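## From the workshop: two arms, one small table

If you've come through the side door on a Sunday lately you'll have met the table-clearing build, or at least stepped over its cables. This is the update I kept promising, and I'm going to go on a bit (sorry to the print edition folks) because I love this project and there's a lot to tell.

The short version for new members: a few of us wanted to see if a pair of arms in a shared workshop, on a shared-workshop budget, could learn to tidy up after a meal. Plates, bowls, mugs, cutlery, the lot. We call it Bimier, after a name somebody wrote on the whiteboard in March and never rubbed off. The control code sits in a repository called Censide, and anyone with a shop login can read it, run it and complain about it.

### Cutlery is the hard part

I came into this thinking bowls would be our problem. They're shiny, they're round, they slide. But a bowl has a nice big rim, and once you have a finger on each side of it you're mostly fine. Forks are a whole different animal! A fork lying flat on a plate is a few millimeters of metal with nothing under it to pinch against. Come in too high and you close on air. Come in too low and you press on the plate, and then the arm does the thing where it pushes harder because it thinks it hasn't arrived yet.

So we've been going back and forth on how to lay things out for practice. A fork and spoon propped in a bowl give you handles sticking up in the air with room all around them, and that makes a lovely first exercise. 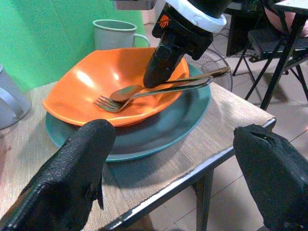 *Fork and spoon resting across the orange bowl, with a gripper coming down from above.*

The wrist view is a huge help for this kind of work. From a few feet back, a fingertip that's right on the spoon and a fingertip that's well in front of it look pretty much the same. Up close you can tell. I'd say half of our arguments over "was that a bad grasp or a bad plan" have been settled by going back to the wrist recordings and stepping through slowly.

Lucrezia Melis has been doing the most patient work of anyone on this. She rewrote the approach routine so the arm slows way down for the last stretch before contact, and she put in a force limit that stops the push-harder business. It's set at 220 in our controller's own units, which don't match anything printed on any gauge in the building, so please don't go looking. The first value we tried was 900. We don't talk about 900 (the plate from that session is in the mosaic bin, if you need orange).

### Why two arms

People ask this a lot at open house. You can clear a table with one arm, sure. It's slow, and it gets stuck on anything stacked. With a second arm, one can steady the plate as the other lifts what's on it, and then you can start dreaming about passing things across.

Getting them to share the space was most of our winter. Each arm was well behaved by itself, and then we'd run both and they'd head for the same patch of table like two people in a narrow kitchen. What we have at the moment is simple: the table is divided into zones, and an arm has to claim a zone before it can enter it. The claim times out if the arm doesn't move. It's a bit stiff to watch, with a lot of polite waiting, but I'll take polite waiting over bent fingers any day of the week.
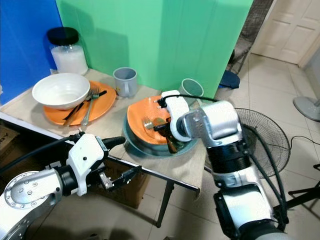
*Both arms at the table. The right gripper is working over the stacked plates.*

We also learned to vary the layout way more than felt necessary. Early on we put every dish back where it had been, and the thing got terrific at exactly that table and hopeless at any other. Now whoever is on shift moves things between runs. Tilt a bowl. Swap the plates. Turn a mug so the handle points somewhere awkward. Lay a knife under something. If you'd feel a tiny bit annoyed finding it like that in your own kitchen, it's a good layout.

The log stands at 2,469 practice runs as I write this – I checked twice, because I'd have guessed far fewer. That total includes the aborted ones, which we keep on purpose. Lucrezia's view is that a run where the fork slipped is worth holding on to so long as somebody writes down what happened, so please fill in the notes column! "Weird" isn't a note. "Slipped off the handle end while lifting" is a note.

### Backdrops, cables and other housekeeping

The color panels stay up. I know they take a bite out of the corner, and I know the green isn't to everyone's taste, but the dish finder gets noticeably calmer with a plain surface behind the table. Once it's solid we'll start taking panels away and see what falls over.

Cables are my personal crusade this month. Each gripper has one running back along the arm, and the slack has to be right: too short and it tugs at full reach, too long and it flops across the table and drags a mug with it. We've been using the soft hook-and-loop ties from the Leclerc drawer. Please return the spares to that drawer, and please don't use zip ties on the wrists.

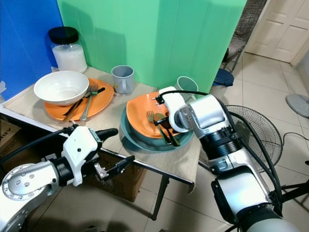 Next up is the stacked-plate job, the one I'm most excited about. The cutlery has to come off first, then the top plate, and the arm has to notice if a knife is still lying there before it lifts anything. We've got the order of steps written and a rough check for leftover cutlery that works on forks and gets confused by dark knives. If you've done any work on spotting dark, shiny objects and would enjoy a stubborn little problem, come find us. You don't need robot experience. I had none when I started, and my first contribution was tightening bolts.

After that, mugs. The plan is to lift by the handle when it's facing the arm and by the rim when it isn't, and Zendton (our name for the grasp-picking script, long story involving a typo) already makes a decent guess at which is which. It's the doing that needs practice.

### How to join in

There are 2 sign-up sheets by the tool crib, one for running sessions and one for code and repairs. Running a session is a great way in: you set the dishes, start the run, keep a hand near the stop button and write your notes. Put long hair up, leave the lanyard on the hook, and stay on the outside of the table until both arms are parked.

We could also use more dishes. Thrift-store stuff is perfect, mismatched is better, and anything with a strange rim or a silly handle will make my whole week. Leave donations on the shelf marked Bimier, and stick a bit of tape on the bottom if you'd like them back someday.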